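Towels gone stiff, hard water or me?

Futside
November 10, 2021
Moved in July, proper hard water area, and every towel I own has gone like cardboard. The orangey one is the worst. Using Avura liquid, full dose, plus softener. 40 wash, airer in the hall. What am I doing wrong?

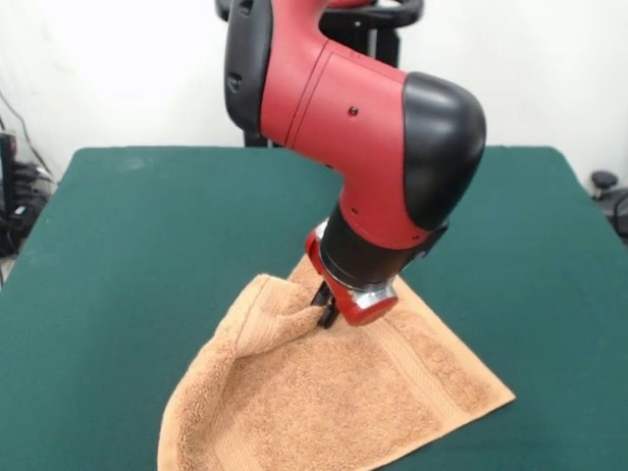 Re: Towels gone stiff, hard water or me?

Raptis
Softener. Bin it. Coats the loops and then they dont soak anything up. Half dose of detergent, splash of white vinegar in the drawer, done. Mine are terry as well, same sort of peachy colour, had them 7 years. 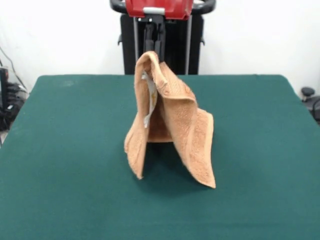

Oh and give them a good snap before they go on the airer. Makes more difference than anything you can buy.

Ikach
Disagree on the vinegar. Does the rubber seals no good over time, ours perished and the repair man wanted 295 for the lot. Soda crystals instead. And 40 is too cool for towels imo, go 60.

Raptis
One splash isn't going to eat a door seal. Been doing it for years, same machine.

Ikach
Your machine, your money.

Futside
OK so no softener, 60, less detergent. Vinegar undecided lol. Next question, folding. Mine never fit the shelf. Thirds or halves?

Letay Tamiru
Thirds longways then in half. Fold to the front so you dont see the edges. Halves go too wide for a normal airing cupboard.
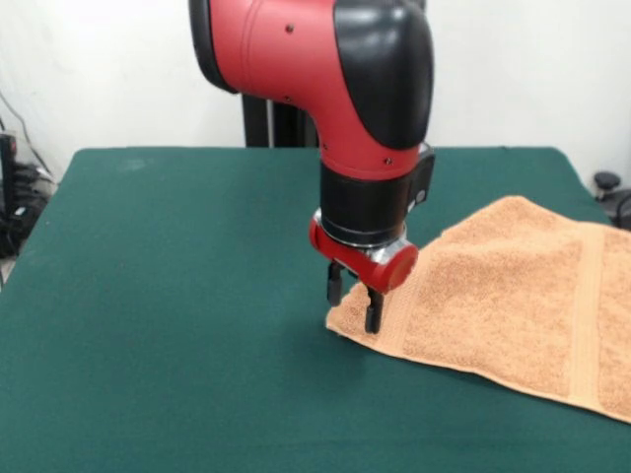
Peach towel, folded

Also don't stack more than 5, the bottom ones go flat and musty. And check your spin, I went from 400 to the top setting and they dry in half the time.
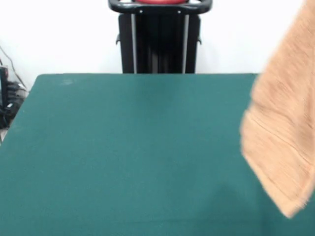 Ikach: fast spin is what flattens the loops in the first place though?? Medium spin, then ten mins in the dryer if you've got one.

Futside
No dryer. Will try the crystals tomorow and report back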